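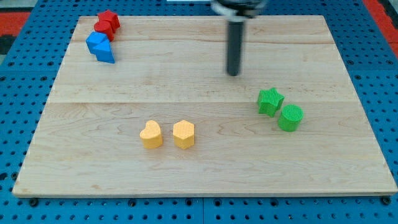
Listening to ice at the Clomard

12/24/20

I wanted to write about this work in November, when I saw it, but I did not find the right words and then the month was over. Now the house is quiet, the shops are closing early and I have a free afternoon, so I will try.

The work is called Sunon. It is a sound installation with one long film, and it was shown in the lower hall of the Clomard, the small art space behind the old bus garage. I had to book a time slot, and only three visitors were allowed in the hall together. I usually see exhibitions on opening nights, with many people talking and holding glasses, so this was new for me. I could hear my own coat when I moved.

The material comes from a lake called Nwosu. According to the sheet at the entrance, the group behind the work (they sign as Clunow and do not give their own names) stayed in a cabin at the lake for 39 nights and put microphones under the ice. When the temperature falls, the ice pulls itself together and cracks, and these cracks travel a long way. Before this I thought that a frozen lake is silent. It makes a noise like a cable that somebody hits with a stick, very high first and then falling, and after it comes something low that I felt more in the stomach than in the ears.

They kept 2,262 of these sounds. Each one is played once in the full cycle of the work and then not again until the cycle is finished. The order follows the nights, so you can sit in the hall during a mild night, when almost nothing happens, and the next visitor will get a very cold one. I got a mild night. For a long time I heard water, a small knocking and perhaps wind. I was a little disappointed and looked at my watch. Then came four or five cracks very close together, and the woman on the other bench put her hand on her chest.

The film is harder for me to judge. It shows the surface of the lake from one fixed position, mostly in the blue hour before morning, and it is not synchronized with the sound. You hear a big break and you see nothing move. A friend who went before me found this lazy. I think it is a decision, and for the first minutes it is a strong one, because the eyes begin to look for the crack everywhere. Later I closed my eyes and liked the work better that way. Maybe this says that the film is not needed — or maybe I am simply a person who listens better in the dark.

What I did not like is the text. There is a voice, reading short sentences about memory and time, and it enters 14 times in the cycle. I know the number from the sheet, I heard it only twice. The sentences are not bad. But the ice was already speaking about time, if I can say it like this, and when the voice came in I had the feeling that someone was explaining a song to me during the song. My mother does this also, with films, and I love her, but I would not put her in an installation.

There is a printed edition too, a thin book with the drawings that the group made from the recordings. Each drawing is one night. The lines go from left to right, very fine, and where the ice broke the pencil was pressed until the paper almost opened. I spent more time with this book than I expected. It was lying on a table near the exit with a box of paper gloves beside it, and no one was waiting behind me. If they make a second printing I will buy it, the first was too expensive for me this year.

I went home on foot, along the canal. It was not cold enough for ice, but I stopped on the bridge anyway and listened for a while. I heard a generator and two ducks.

The Clomard is closed at the moment and their page does not say when it will open again. The group has put one night of the recordings online, the nineteenth if I remember correctly. Please use headphones and not the speaker of your phone, otherwise the low part disappears and only the whistling stays. If somebody got one of the cold nights in the hall, write to me what it was like. I am still a bit jealous.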